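Cleaning a beachy cowrie without ruining the gloss

I've done 110 or so of these now and still get nervous! First, soak the shell in plain tap water overnight (no bleach, please, it kills the shine). Next morning, rinse it and work a wooden cocktail stick gently along the teeth.

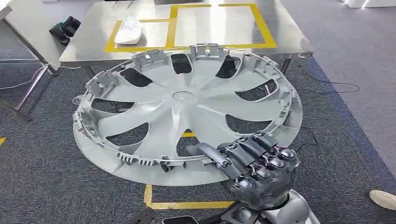 Change the water and repeat for up to 6 days if it still smells. Dry it on a towel, mouth down, then rub in one drop of baby oil with your fingertip.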